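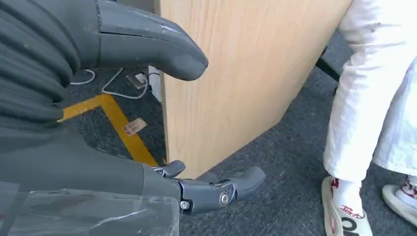
Prys Hughes does not think a robot will be cleaning your office this year. He has spent three years at Zulleo trying to get one to do the small jobs that come before cleaning, such as picking things up off the floor and putting them where they belong, and he is in no hurry to announce anything.

"People ask me if it can vacuum," he said. "A vacuum can vacuum. What I want to know is whether it can get a charger out from under a desk without pulling the lamp down."

We spoke on Wednesday, March 27, 2019, in the company's second-floor space in Lellgate. Hughes worked on packing machines before this. In a packing plant, he said, the boxes come down the line the same way every time, and if they don't, somebody stops the line. A floor under a desk has no line to stop.

He keeps a log of every pickup the team tries. As of that morning it had 1,419 entries. He would not give me a success rate because the jobs are too different to add together. A sock is easy. A coin on carpet is hard. Cables are the worst thing on the list.

"A cable doesn't have a shape," he said. "You pick up one end and the rest of it does what it likes. It's hooked on a chair, or it's plugged into something. You and I feel it tug and we stop. Getting a machine to notice the tug took us most of last year."

Does it notice now?

"Most days."

Heledd Watkins runs the testing side. She draws up the task sheets, and there are 154 of them, each a single chore with the starting position written out. She told me the sheets are dull on purpose. Early on, people would tidy up a little before a run without meaning to, and the results looked better than they were.

"You'd straighten a cord with your foot," Watkins said. "Everybody did it. I did it."

I asked her which job she would hand over tomorrow if she could. She said restocking low shelves, the kind a store clerk has to kneel for. She did that work for two summers and her knees remember it. She thinks shops will get there before homes, since a shop will move its shelves to suit a machine and a family won't move the couch.

Hughes disagrees with her on that. Shops have customers in them, he said, and customers walk anywhere they please. He would start with an office after hours.

Speed is the other problem. A job that takes a person a few seconds can take the robot 3 minutes, and that's when it goes well. Hughes said he isn't bothered by slow as long as nobody has to stand next to it. At the moment somebody does.

Their next round of tests begins in April, with bags and more cables. I asked Hughes what he does about the floor in his own house.

"I have two kids," he said. "I step over it."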